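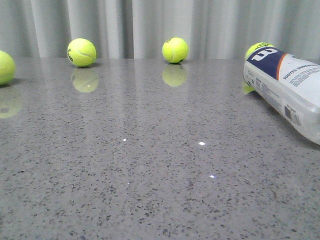 Balls and Boxes

The job paid by the shift and the shift was 45 runs. You could do them quickly and go home or do them slowly and go home late. I was slow for the first month.

I had come to Prilten from a packing line, where I'd been let go in November along with most of the night side. The woman at the agency asked whether I was good with my hands. I said I was all right. She wrote down "good" and gave me an address on the ring road, over a tile showroom.

They sat me at a desk with two handles on it. The handles moved the arm, which was next door on the other side of a plasterboard wall, and I watched what it did on a screen. If I closed my right hand the gripper closed. If I sneezed, the arm sneezed too, and the run had to be thrown away. Everything I did was saved, and the savings, as the supervisor called them, were sent to Narel, who were building the thing that would one day do it without me.

The task had a name on the sheet, which was Sort Round and Long. A ball was round. A can was long. Cans went to the right and balls stayed along the back by the curtain, and you weren't to let a ball touch a can for more than a second or two. I never found out why. I asked once and was told Yip had written the sheet, and Yip was in another building.

The balls were the trouble. A tennis ball on polished stone goes wherever it likes. You come down on it a little off centre and it squirts out from under you and rolls, and then you have to decide whether to chase it or wait. The sheet said wait. The first week I chased every one.

My trainer had done 215 shifts. She had a flask and a cushion and she hardly seemed to move. She told me to breathe out when I closed my hand, and to look at the reflection, where you could see the gap between the ball and the counter closing up before you could see it on the ball. I tried that and it worked, and I told my sister about it on the phone, and she said it sounded like fishing.

After that I got quicker. I was doing a run in under two minutes. I'd catch myself at home reaching for a mug with my elbow held out and my wrist flat, the way the arm liked it, and breathing out as I took hold of the handle.

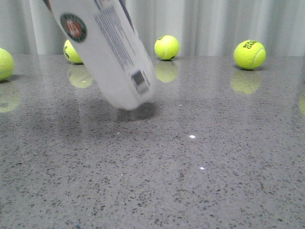

Boxes came in February, and with them a new sheet called Lower and Release. I hated boxes. A ball you can drop from a finger's height and no harm done, but a box has to be put down. The white one was the worst because it always wanted to hang at a slant, and I would bring it down low end first, over the stone, with the balls still in their row behind it. The only way I could judge the height was by the shadow. When it was wide and soft I had room. When it drew in and went dark I slowed right down, and then I stopped breathing altogether, which my trainer said was the opposite of what she'd taught me.

I spoiled 26 boxes in a row. Most of them I let go too early. One I pushed down so hard that the corner folded, and I sat there with my hand shut, not wanting to open it and have it over with.

"Leave it a minute," my trainer said. She had taken her headset off. "It's learning that as well, you know. If you sit there being frightened of the box, it'll be frightened of the box."

I said a machine couldn't be frightened.

"No," she said. "But it'll stop where you stop."

So I did the next one without stopping. I brought it over, watched the shadow, let the low end touch, and laid the rest down after it. Then I opened my hand. The run was marked good. I did four more, which made 5, and the supervisor put his head round the door to ask if the count was right.

They called us down to the test room in spring to see the first version. Someone from Wurkamell had come to look at it, with a lanyard and a coffee. The handles had been unplugged and were lying on a shelf with their leads wound up. The arm took hold of a box and carried it across, slanting. It came down to where the shadow would have been darkest, and there it waited.

The man from Wurkamell asked if it had crashed.

"It's thinking," the supervisor said.

I knew how long it would be. I breathed in and held it, and when I let go, so did the arm.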